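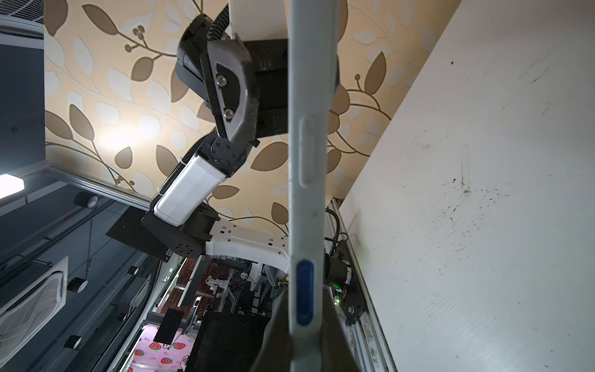
Wirnel Student Team Earns Place in Gondgate Two-Arm Challenge

DETSTEAD — The robotics club at Wirnel Technical College has won a place in the final of the Gondgate Two-Arm Challenge, a student contest in which a pair of robot arms has to handle everyday objects together. The final takes place in September, and the Wirnel team will bring a project it calls Baluyot, built and programmed by 5 students over two semesters of evenings in the college's robot lab.

The task the students picked is passing a phone from one arm to the other. People do it without thinking. For a robot it means finding the phone, picking it up at an angle the second arm can reach, holding it still, and letting go at the right moment. The Wirnel students wanted something a younger brother or a grandmother would recognize right away, and they have had a wonderful time finding out how hard it is.

"We started with wooden blocks and we thought we were pretty good," said team captain Mylene Ignacio. "Then we tried a phone. It's thin, it's slippery, and the moment you tilt it the other arm needs a whole new plan. I love it. I've never learned so much from dropping things on a table." 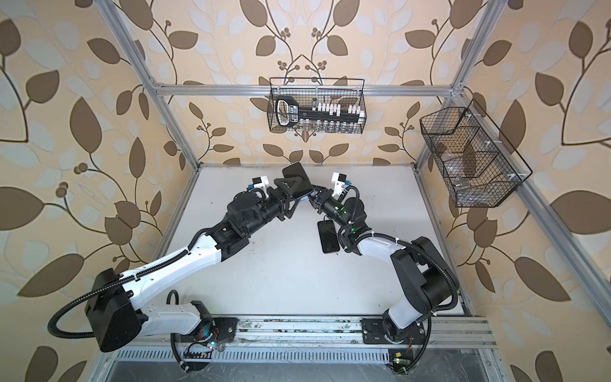 The team trains the arms by guiding them through the handover again and again and recording every attempt. So far the students have logged 1,338 attempts, and they hope to add another 500 before the final. One of the hardest moments to teach is the approach, when the left arm has the phone tilted over the middle of the table and the fingers of the right gripper come in close to its edge. A small error there and the two grippers bump, so the students spent most of the winter on that short stretch of movement alone.

Wilfredo Soriano, who wrote most of the code for the right arm, keeps a notebook of every failed handover, sorted by cause. The longest section is headed "Let go too early." The shortest, he is happy to report, is "Arms hit each other."

The college gave the club its own corner of the lab last year, and the students have been in it ever since, often until 9 p.m. New members begin by learning to stop the arms safely and to put everything back the way they found it. After that they are encouraged to try out ideas of their own, even odd ones. 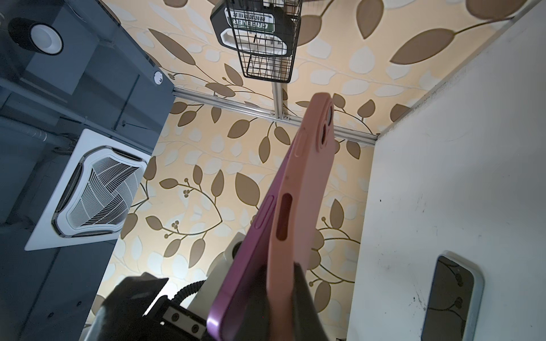
Several of those ideas made it into the final entry. Kristine Policarpio, a first-year student, suggested that the team stop practicing with a single bare phone and start mixing in phones with cases. The change made the robot worse for two weeks — and then a good deal better, as it learned to cope with different thicknesses and edges.

"Kristine had been in the club for a month when she said that," said faculty adviser Agathe Delaunay. "The older students listened, tried it the same evening, and stayed with it when the results dipped. I was very proud of all of them."

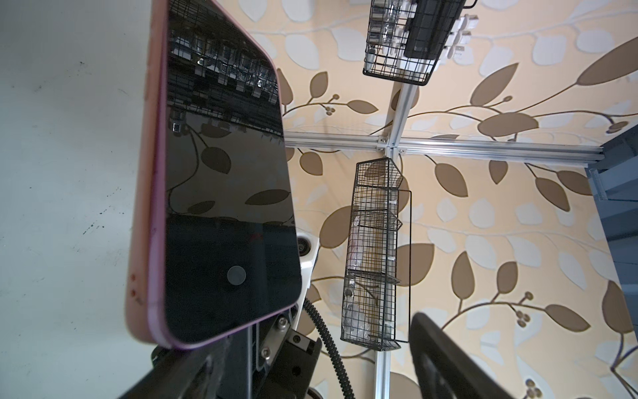

Screens brought a puzzle of their own. The arms carry small cameras near the grippers, and a camera that close sees whatever the glass reflects. With a pink-cased phone clasped at the bottom, the dark screen can show the leafy wallpaper and the wire baskets as clearly as a mirror, and early versions of the program were easily confused by it. The team now records its practice runs with the phone at many different tilts so that the robot learns to pay attention to the outline of the phone.

At the final, each team will have two tries at its chosen task and will then talk with the judges about how it got there. Aurora Neves, who organizes the challenge for Gondgate, said she is looking forward to that second part the most. "You hear what they tried, what fell over, and what they want to do next," she said. "The Wirnel students could have talked all afternoon when I visited, and I would gladly have stayed."

The robotics club is open to all Wirnel students, with no programming experience needed. Anyone in Detstead who would like to watch a practice session before the final can ask at the college's front desk.

Press contact: Agathe Delaunay, Robotics Club, Wirnel Technical College, Detstead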